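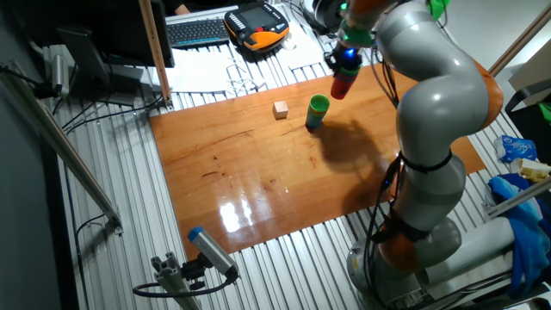
# 컵을 쌓아 주는 구독료에 대하여

요즘 로봇 팔은 사는 물건이 아니라 가입하는 물건이 되었다. Trunico가 내놓은 'Akanda'라는 서비스가 그렇다. 팔과 그리퍼, 교시 펜던트, 손목 카메라를 한 묶음으로 빌려주고, 과제 꾸러미를 매달 내려보내고, 막히면 사람이 원격으로 들어와 도와준다. 월 이용료는 922유로. 나는 정수기도 약정이 끝나면 반납하는 사람이라 이 숫자를 두 번 읽었다.

6월부터 두 달을 써 보았으니 이제 불평할 자격은 생긴 것 같다.

먼저 좋은 이야기부터 하겠다. 첫 과제는 컵이다. 컵을 집고, 옮기고, 다른 컵 위에 포갠다. 세 살배기가 하면 박수를 받고 기계가 하면 투자를 받는 바로 그 동작이다. 설명서는 이 과제에 72쪽을 할애한다. 처음에는 웃었는데 40쪽쯤 넘기다 보니 웃음이 좀 줄었다. 컵이라는 물건은 얇고 미끄럽고 위아래가 다르고, 무엇보다 서로 끼는 순간 중심이 조금만 어긋나도 비스듬히 걸린다. 우리가 아무 생각 없이 하는 일에는 대개 생각이 아주 많이 들어 있고, Akanda는 그 생각을 한 쪽씩 나누어 판다. 값을 매길 수 있는 일이기는 하다.

펜던트도 마음에 들었다. 버튼이 많은 물건을 싫어하는 사람이 늘었다지만, 나는 팔이 엉뚱한 쪽으로 갈 때 터치스크린의 세 번째 메뉴를 뒤지고 싶지 않다. 손가락이 위치를 외우는 단추가 좋다. 화면 속 메뉴의 번역은 엉망이어서 '복귀'와 '되돌림'이 서로 다른 기능인데, 어느 쪽이 어느 쪽인지는 지금도 눌러 봐야 안다.

문제는 과제 꾸러미다. 홍보 책자에는 '생활 환경 과제 58종'이라고 적혀 있다. 목록을 펼쳐 보면 빨간 컵을 초록 컵에, 초록 컵을 빨간 컵에, 빨간 컵을 파란 컵에 포개는 일이 각각 한 종이다. 이런 셈법이라면 나도 라면을 수십 종 끓일 줄 안다. 큐브 하나를 옆에 두면 또 새로운 종이 된다. '방해물 포함' 과제란다. 큐브 입장에서는 억울할 노릇이다. 가만히 있었을 뿐인데 방해물이다.

판매 담당자에게 따져 물었더니 변형이 많을수록 학습에 이롭다는 답이 왔다. 맞는 말이다. 맞는 말이라서 더 얄밉다. 변형이 이롭다는 것과 변형마다 번호를 붙여 목록을 늘리는 것은 별개의 일인데, 답장은 앞의 것만 설명하고 친절하게 끝났다. 별점도 매겨 달라고 했다.

조명에 대해서도 할 말이 있다. Akanda의 안내 영상은 하나같이 무광 회색 작업대에서 찍혔다. 그림자도 얌전하고 반사도 없다. 그런데 이 서비스를 쓰는 사람들의 작업대가 다 그럴 리 없지 않은가. 니스칠한 나무판 위에 천장 등 하나만 켜도 손목 카메라는 전혀 다른 세상을 본다. 책자에서는 '생활 환경'이라고 해 놓고 생활은 쏙 빼고 환경만 찍은 셈이다. 나는 이런 서비스의 견적서에 반사 항목이 따로 있어야 한다고 생각한다. 어떤 바닥에서, 어떤 등 아래에서, 컵이 누웠을 때는 어떻게 하는지.

컵이 누웠을 때 이야기는 조금 더 해야겠다. 58종 가운데 누운 컵에서 시작하는 과제는 2종뿐이다. 나머지는 모두 컵이 반듯하게 서서 기다린다. 우리 집 컵도 그렇게 살아 주면 좋겠다. 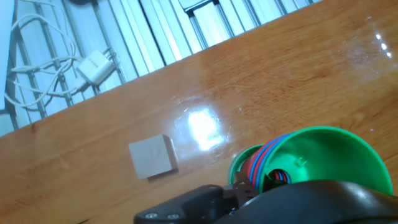

Radymyr Hladun의 생각은 나와 다르다. 초안을 읽고 보내온 편지에서 그는 누운 컵을 처음부터 가르치려는 욕심이 이 업계를 몇 해나 붙들어 두었다고 썼다. 서 있는 컵부터 지루할 만큼 시키고, 지루해진 다음에 눕히면 된다는 것이다. 과제 번호 부풀리기도 그는 그리 나쁘게 보지 않는다. 번호가 있어야 어느 변형에서 넘어졌는지 서로 말이 통하고, 번호 없는 꾸러미를 받아 본 사람은 58이라는 숫자에 절이라도 하고 싶어진다고 한다. 그러고는 추신으로, 다만 922유로는 자기 돈으로는 내지 않겠다고 덧붙였다.

추신이 본문보다 설득력 있는 편지였다. 그래도 번호 이야기는 받아들이기로 한다. 원격 지원에 연락할 때 "그, 빨간 컵인데요" 하고 시작하는 것보다는 "31번입니다" 쪽이 확실히 빠르다. 그 대신 책자에는 58종이라고 쓰지 말고 열 종 남짓에 변형 몇 가지라고 적으면 된다. 덜 근사하지만 사는 쪽에서 계산이 선다.

원격 지원은 칭찬해야 마땅하다. 밤 11시에 문의를 넣었는데 사람이 답했다. 적어도 나는 사람이라고 믿는다. 내 말을 한 번 잘못 알아듣고 사과한 다음, 그리퍼 설정값 하나를 바꾸라고 일러 주었다. 이 업체가 과제 수 대신 이 응대를 책자 첫 장에 실었다면 나는 이 글을 절반 길이로 썼을 것이다.

경쟁 상품인 Privport의 'Brurnow'도 견적을 받아 보았다. 월 이용료는 더 싼데 카메라가 별매이고, 카메라를 달면 펜던트가 별매가 된다. 무엇을 빼야 그리퍼가 별매가 되는지는 묻지 않았다. 이런 가격표를 보고 있으면 Akanda의 뻣뻣한 단일 요금이 갑자기 점잖아 보이는데, 아마 양쪽 영업부가 다 아는 효과일 것이다.

그래서 권하느냐고 묻는다면, 가르칠 일이 정해져 있고 그 일이 컵과 조금이라도 닮은 곳에는 권한다. 부품을 끼우는 곳, 용기를 포개는 곳이라면 석 달쯤 빌려 볼 만하다. 정해진 일 없이 로봇이 하나 있으면 좋겠다는 곳이라면 그 돈으로 컵을 사는 편이 낫다. 아주 많이 살 수 있다.

나는 한 달을 더 연장했다. 해지 메뉴가 '복귀' 아래에 있는지 '되돌림' 아래에 있는지는 다음 달에 찾아볼 생각이다.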